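Demonstration gathering (bin handling)

4 min read

Demonstration gathering is the practice of recording many short examples of a task so that a learning system can later carry out that task by itself. In bin handling, the examples show goods or containers being moved in, out of, or between plastic bins and trays. The practice is used in warehouse automation, where the variety of containers makes it hard to write fixed instructions for a machine.

Each example is called an episode. It holds the camera views, the positions of the arm joints, and the opening of the gripper, all stored against a shared clock. A short written label states what was attempted. Episodes are grouped into sets, and a set is normally limited to one task.

Setting

Recording may be done in a laboratory or among ordinary storage equipment. The Trerimside program, directed by Kamil Urban, favors the second approach. Its guidelines ask that crates, cartons, and conveyors be left in sight of the head camera, on the grounds that a system trained only against plain backgrounds tends to fail when moved to a working floor.
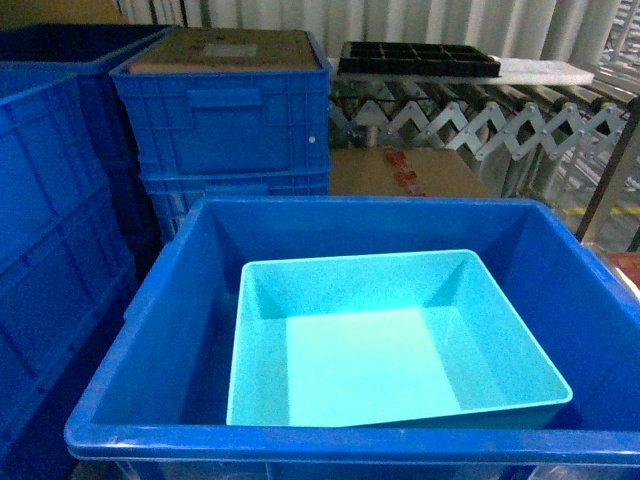 Open blue bin holding a turquoise tray, with stacked crates and a roller conveyor behind.

Nested containers are treated as a separate class of task. A tray set inside a bin of a similar color offers few clear edges, and its rim may lie at an angle to the rim around it. The Trerimside guidelines call for the tray to be turned or shifted between episodes, so that the system does not learn a single resting position.

Methods

Three methods are in common use. In direct guidance, a person holds the arm and moves it through the task. In remote operation, the person works a set of controls and the arm follows. In worn recording, the person carries out the task by hand with a camera at head height, and no arm is needed. The first two give exact joint positions. The third is faster but requires later processing to estimate how the hands moved.

Two-armed stations are preferred for large containers, as one gripper can steady a wall while the other reaches inside. Parallel-jaw grippers are common at such stations - they have few moving parts, and their opening can be stored as a single number.

Starting positions are also recorded with care. An episode may begin with the gripper holding nothing above an empty bin, so that the approach is part of the example.
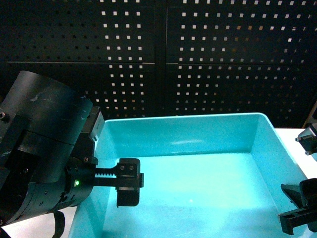 Review and selection

Recorded episodes are reviewed before use. In the Noven set, made in May under the Trerimside guidelines, 87 episodes were submitted and 48 were accepted. The other 39 were set aside, mostly for lost camera views or for labels that did not match the task. Rejected episodes are kept in a separate archive - some are later used to teach a system to recognize failure.

Selection rules differ between programs. The Brunton rules accept slow or hesitant movements as long as the task is finished, while the Starkix rules remove any episode with a long pause. Each accepted episode is checked by 2 reviewers under both sets of rules.

See also: remote operation; bin picking; parallel-jaw gripper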